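Mosach feed: what changed in October and what still breaks

2024-03-17

The old archive of the show sat on a shared host at Mesdale with a quota I kept hitting. There are 178 episodes, most of them 90 minutes long, and the early ones were saved at a bit rate far higher than speech needs. I moved the lot to Hoani in October. The feed address stayed the same, so subscribers should not have had to do anything.

Seventeen episodes failed the first transfer. The file names had accented letters in them and the new host rejects those. I renamed the files and left the episode identifiers alone. If you change the identifier, most players treat the episode as new and download it again.
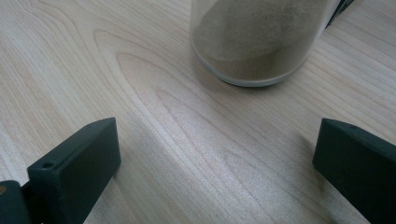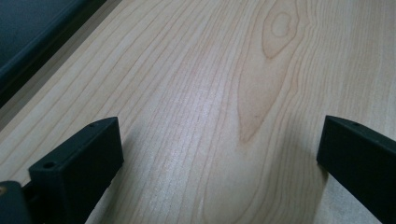

Mesdale Spoken Audio Club

Loudness was the longer job. The first two years were recorded straight to a minidisc deck with no limiter, and the level drifts whenever a guest leans back. I ran each file through Prekden in two passes, one to measure and one to apply the gain. A single pass is quicker but pumps audibly in the pauses.

Chapter marks now work on the newer shows. On the older ones the times are typed into the notes by hand and are out by up to 7 seconds, as I cut the opening music after the notes were written. I will correct them as I relisten.

Known faults: artwork does not refresh on some car players, and the search page ignores anything in quotation marks. The second one is my own code. Send me the episode number if a download stops short, plus the size of the file you ended up with.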